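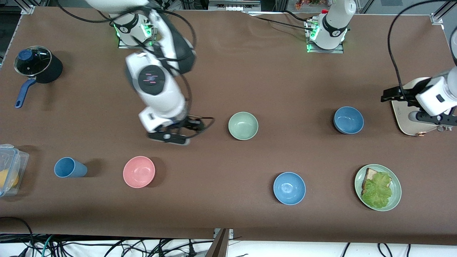 Figure 2. Two-arm station with bowls, cup, plate and covered pot on the table.

Section 34. Table Clearing

The Keltier station can attempt simple kitchen chores under supervision. It is not approved for unattended household use.

1. Confirm that the base lights on both arms are green.
2. Select Clear Table and enter task code 709.
3. Start with the bowls. Add the cup only after the bowl task has been completed.
4. Remain within reach of the stop button until both arms have parked.

Note: A cup lying on its side may require several attempts. Stacking bowls of different sizes is not supported.

CAUTION: Do not assign hot pots or filled plates to the arms. Move these items by hand.

Revised 5 Apr 2023, T. Stanciu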